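Ok, small thread on house rules for recording demos with hand-held grippers. We rewrote ours this month at Koltley and I have opinions!

1/ Rule one used to be "be careful." Useless. Careful means something different to every person who picks up the tool. Now it says: fingers fully open before you approach, pause, then close. You can check that on playback, which is the whole point.

2/ Pad wear gets its own line on the sheet. Every 200 recordings you stop and look at both fingers, then write down what you see (fraying, loose threads, tape lifting). You don't have to swap them on the spot. You do have to write it down, or whoever trains on the data later is guessing.

3/ Dishes. Oh boy, dishes. Our Wirnmont site wanted a hard cap on stack height and I argued against it for weeks. Real cafes stack saucers high! We settled on this: tall stacks are fine if they're in a holder with upright rods, and free-standing stacks stay low.

4/ Keep a clear patch of table between the fingers and the nearest breakable when you start. I like a big one. Yes, it makes the first second of every clip kind of boring. I can live with boring.
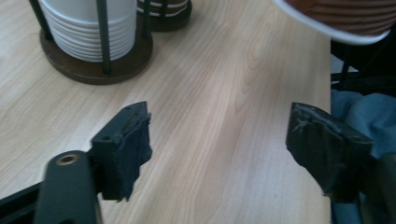 5/ Also, please stop deleting the clumsy takes. Tag them "fumble" and keep them. We went through 3,000 clips in the Traro set and 80 had been quietly trimmed, and now we can't say how often people miss a grab.

6/ Still arguing over whether sleeves and chair backs at the table edge count as clutter. I say leave them in, people live in rooms. Draft two of the sheet goes around in August, so yell at me before then if you disagree.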